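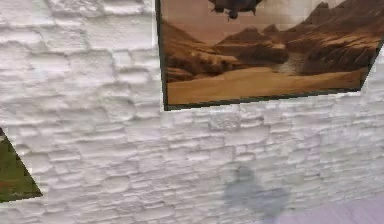
Hanging Things on Walls That Would Prefer You Didn't

2025-03-06

Drywall people have it easy. They tap, they find a stud, they drive a screw, they go and have lunch. If you live with old brick or stone that has been painted so many times it looks iced, the job takes a bit longer and you will learn some things about your temper.

I have lived in the same lumpy house on the Drurwood road long enough to have hung, dropped and rehung nearly everything I own. What follows is what I do now.

Finding the joint

Drill into the mortar whenever you can. A hole in mortar can be filled with more mortar by a person of no talent, namely me. A hole in a brick is yours for life. Under thick paint the joints go soft and shallow and can be hard to pick out, so turn off the ceiling light and hold a flashlight flat against the wall. Every dip shows up, along with every roller mark left by the previous owners.

Scratch the spot with an awl before you commit. If it comes away like brown sugar, move along. Old lime mortar will happily accept an anchor and then return it to you at three in the morning, with the picture.

Drilling

Use a masonry bit and start slow, without the hammer setting, until you have a dimple deep enough to keep the bit from skating. Then turn the hammer on. Painted surfaces chip, so put a square of masking tape over the mark and drill through it. Peel it off gently afterward or it will take the paint too, and you'll have a square to explain.

Fold a sticky note in half and stick it under the hole to catch the dust. It catches most of the dust. The rest goes into the toaster, wherever you keep the toaster.

Wrap tape around the bit at the depth you want. I used to judge this by eye and once went clean through a partition into the linen closet. We have a very well ventilated linen closet.

Anchors

Plastic plugs are fine for a calendar. For anything with glass in it, use a sleeve anchor or a proper masonry screw, and check the weight rating on the packet. Then weigh the picture: stand on the bathroom scale holding it, then without it, and subtract. Try not to dwell on the second number.

Two hooks beat one. The frame stays put when a door slams, and you share the load between two patches of doubtful mortar.

Level is a matter of opinion

Old courses wander. Set a big frame dead level against a row of bricks that slopes, and visitors will reach out and "fix" it for you. My neighbor Belmiro Carvalho, who laid brick in Neves before he retired to correct other people's brick, splits the difference on small pieces and trusts the level on large ones. I've come around to his way, mostly to end the conversation.

A frame will also rock on a bulging wall. Stick felt pads on the back corners and double them up where there's a gap. Cut-up wine cork works too, if you have been thorough about the wine.

Before you drill at all, trace the frame on brown paper, mark where the hooks will land, and tape it up for a day. You'll move it. Moving paper is free.

Cleaning the wall afterward

Rough painted masonry collects dust on the top of every bump. A damp sponge just turns this into gray paste. Use a dry paintbrush, a wide soft one, working from the top, with the vacuum hose held underneath. Twice a year is plenty. I say twice a year. It gets done in March.

For scuffs, try a white eraser first. If that fails, dab on matching paint with a scrap of sponge, which blends better than a brush on a bumpy surface. Keep a jam jar of the wall color and write the name of the paint on the lid, as "white" turns out to cover a lot of ground at the paint store.

Filling old holes

Brush out the dust, dampen the hole, press the filler in with a finger. Leave it a little rough. A perfectly smooth patch on a lumpy wall looks like a tiny parking space.

If you come across a hole bigger than your thumb, with cold air coming out of it, stop reading tips and call somebody.

Next month: the drawer that only opens for guests.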